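Packing and laundry tips for a two-week trip with one carry-on

Most people pack for every day of the trip. Pack for five days and plan to do laundry twice. That works for a week in Drirkomville or a month on the coast, and the bag weighs the same either way.

Before you leave

Lay everything out on the bed the night before, then put back one pair of shoes and two tops. Check the weight limit for each airline on the ticket, including the small regional ones. The limit on the second leg is often lower than on the first.

Weigh the bag on a bathroom scale. Step on holding the bag, step on again without it, and subtract. A luggage scale is more accurate but you have to remember to bring it for the trip home.

Choose clothes by how fast they dry. Thin merino, nylon and light polyester will usually dry overnight in a ventilated room. Jeans and thick cotton sweatshirts won't. If you want to take jeans, wear them on the plane.

To test a shirt, wash it in the kitchen sink in the evening, roll it in a towel and hang it indoors. If the seams are still damp at breakfast, leave it at home.

Packing the bag

Roll T-shirts, underwear and knitwear. Fold anything with a collar. Heavy things go at the wheel end so the bag stands up without tipping over.

Use packing cubes if you are changing hotels often. For a stay in one place they don't add much. Daichi Mizuno wrote in to say that he uses old pillowcases, and that one of them then serves as the laundry bag. We tried it in February and it works, though a pillowcase without a closure needs a rubber band.

Put socks inside shoes and shoes inside a shower cap or a bread bag. Liquids go in an outside pocket, in a zip bag, with a square of plastic wrap under each cap before you screw it down.

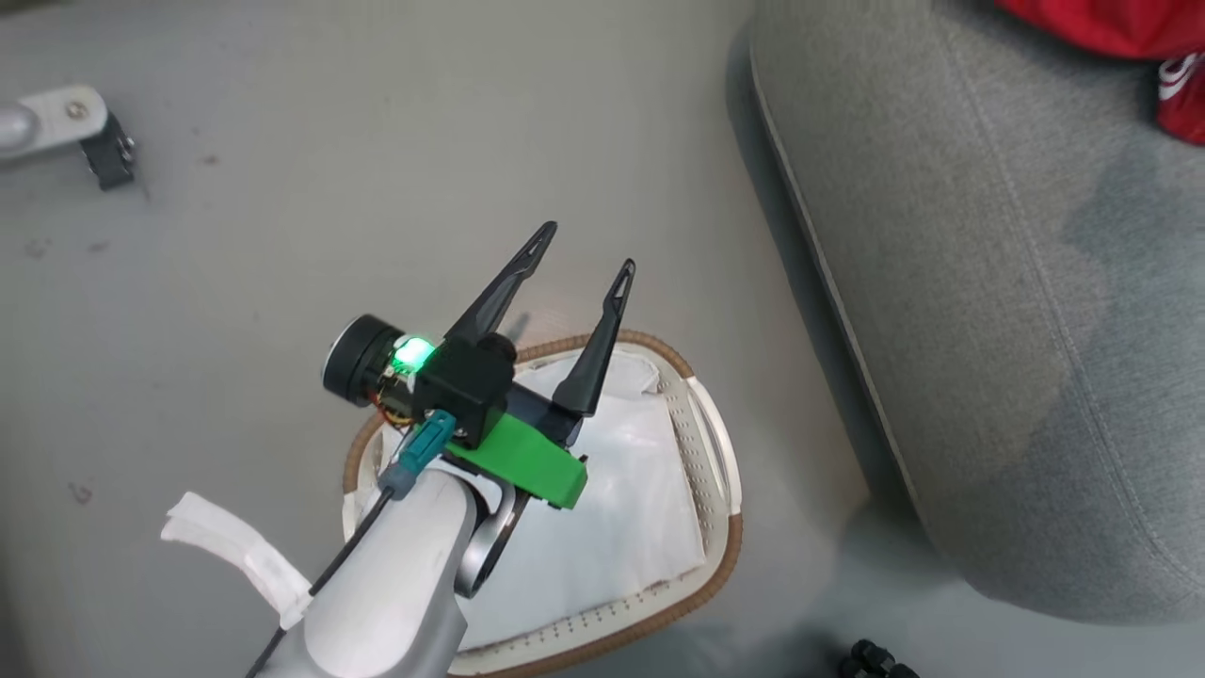 Keep one full change of clothes and any medicine in the smaller bag that goes under the seat. On full flights the overhead bags are sometimes taken at the gate, and there isn't much time to dig through them.

Washing in a hotel room

You need a flat sink stopper, a thin cord and a little detergent. The flat rubber kind of stopper fits nearly any drain. Powder in a small screw-top jar is easier to carry than liquid and doesn't count toward the liquids limit.

Wash two or three items at a time. Use lukewarm water and less detergent than you think – a teaspoon is plenty for a sink. Leave the clothes to soak for 30 minutes, squeeze them through a few times, and rinse until the water runs clear.

Don't wring. Lay the shirt flat on a dry bath towel, roll the two up together and kneel on the roll. This takes out more water than wringing and leaves fewer creases. Ask the front desk for an extra towel if you only have one.

Hang things where air moves. The shower rail with the bathroom fan on is fine. So is a hanger on a curtain rod near an open window. Keep wet clothes off lamps and heaters, and off varnished furniture.

Using a laundromat

Look for one on the map before you book the room. Go early in the morning, when machines are usually free, and bring coins even if the place says it takes cards. Our last wash and dry in Borkton took 43 minutes on the short cycle, for one load of light clothes.

Clean the lint screen before you start the dryer. Take shirts out slightly damp and hang them up back in the room.

Coming home

Pack dirty clothes at the bottom and anything still clean on top. Damp swimwear goes in a sealed bag and comes out as soon as you get in the door. Leave the empty suitcase open overnight before you put it back in the closet.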